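Bronia-Tangle: handheld two-gripper demonstrations of sorting mixed jewelry

Data card, version 2
Maintainer: Viera Hájek
Contact: open an issue in the Mansilla repository

Summary

Bronia-Tangle contains 2,328 demonstrations of a person taking small, overlapping items out of a shared tray with two handheld grippers. The items are costume jewelry: bracelets, bead strands, hair combs, fine chains, hoops. Many are in contact with each other at the start of an episode, and some are tangled. The set was collected to study one question: how much does a policy gain from demonstrations in which the operator separates items before lifting, compared with demonstrations in which the operator lifts at once?

Each episode is a pair of time-aligned wrist views, one per gripper, with jaw opening and device pose for both hands. No robot is involved at recording time. The trained policies were run on the two-arm cell at Ivmont, using jaws matched to the handheld ones.

Why jewelry

Cable and rope sets usually have one or two long objects on a plain surface. Jewelry gives shorter loops, closed rings, stiff parts next to flexible ones, and a lot of glare. Rhinestones and polished beads change appearance with a few degrees of wrist rotation. Fine chain often falls below the resolution of a wrist camera at working distance, so the policy has to act on partial evidence.

Trays were set up in homes, on beds, desks and tables, over whatever cloth was already there. We did not standardize backgrounds. Patterned bedding is common in the set and is a known source of false edges for the segmentation baseline. 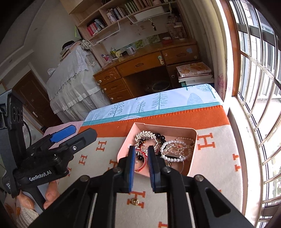 Episode structure

An episode starts with both grippers held clear of the tray contents and ends when the operator releases the trigger after the last placement. Operators were given a target item by voice and left to choose the order of operations. Four phases are labeled:

approach - from first motion until a jaw touches any item
separate - contact that moves an item without lifting it
lift - target leaves the tray floor or the pile
place - target set down outside the tray and released

The separate phase may be empty. It may also occur more than once, in which case the segments are numbered. Lifting a target with a second item hanging from it is labeled lift, with the flag carry_extra set.

Fields

episode_id: string
view_left, view_right: video, one file per gripper
jaw_left, jaw_right: opening, normalized 0 to 1
pose_left, pose_right: position and quaternion, in the session frame
phase: per-frame label
target: item class
tray_id: string, shared by episodes recorded on the same arrangement
carry_extra: boolean

Item classes are ring-like (bracelets, bangles, hoops), strand (beads, pearls), chain, comb, and small rigid (charms, buttons, loose ornaments). A bracelet of pearls is ring-like if closed and strand if open. This rule was added in version 2, and older labels have been redone.

Splits

Splits are made by tray_id, so no arrangement appears in more than one of them. The test split uses 40 arrangements. Half of these contain fine chain lying inside or under a larger closed item, the case where version 1 policies did worst. Please do not reshuffle by episode. Doing so leaks arrangements and inflates the scores noticeably.

Result

We trained the same diffusion policy twice, once on all training episodes and once on a subset of matching size with the separate segments removed. Each policy was run for 100 trials. For strands and combs the two were close. For chain and for ring-like items enclosing chain, the policy trained with separate segments brought up fewer extra items, mainly by nudging the outer ring aside before closing. It was slower. Per-trial logs are in the results folder.

An early attempt to learn the separation step from the left view alone failed. The jaws hide the contact point for much of the motion, and the second gripper's view is often the only one in which the gap can be seen. We kept both views for every episode after that.

Known issues

Pose drift in long episodes, worst when the view is filled by plain cloth.
Translucent beads are under-labeled in the Zarness masks. Treat those masks as a rough prior.
Window light varies within a session. Exposure was left on automatic.
Operators' hands and sleeves appear in many episodes. Faces were screened out before release.
Phase boundaries between separate and lift were set by a single annotator, and agreement has not been measured.

Changes since version 1

Added the carry_extra flag. Relabeled closed strands. Replaced the episode-level split with the arrangement-level one. Removed episodes with a dropped view - the list of removed ids is kept in removed.txt for anyone comparing against older numbers.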